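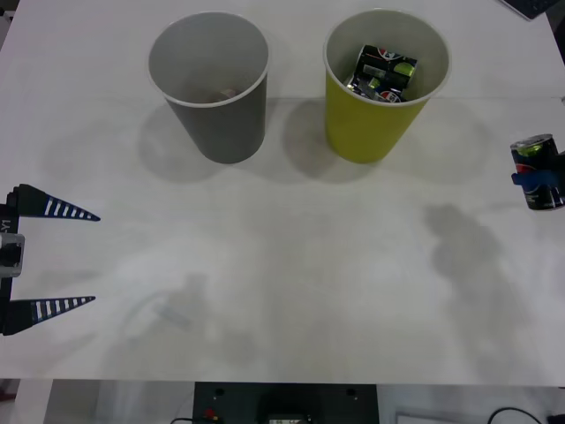

Workdale Road Race Moves to a New Course

The Workdale 10K will start and finish at Buschmann Park next year. The race is set for the last weekend of April, and entries open to club members in October 2023, two weeks ahead of everyone else.

The old course along Mill Street has been dropped. Road work there is expected to last through the summer, and the city would not give us a closure date we could plan on. The new route heads east out of the park, follows the river path to Brarkadville and comes back on Arnus Avenue. It has one real hill, just after the four-mile mark.

Last year 471 runners finished. The new start area is wider, so the limit goes up to 700 – that includes 100 places held for runners under 18. There will be three start waves, seeded by the time you give on your entry form. Please give a recent one.

Race director Erlinda Ignacio ran the course twice in September. "It's a slower first half than people are used to," she said. "The last two miles are flat and you can make up time there."

Parking at the park is limited to 200 cars. The lot behind the middle school will be open from 6 a.m., and it is a ten-minute walk to the start. Bib pickup is in the park pavilion the afternoon before the race and again on race morning until 7:15.

Club members should use the code on their membership card when they enter.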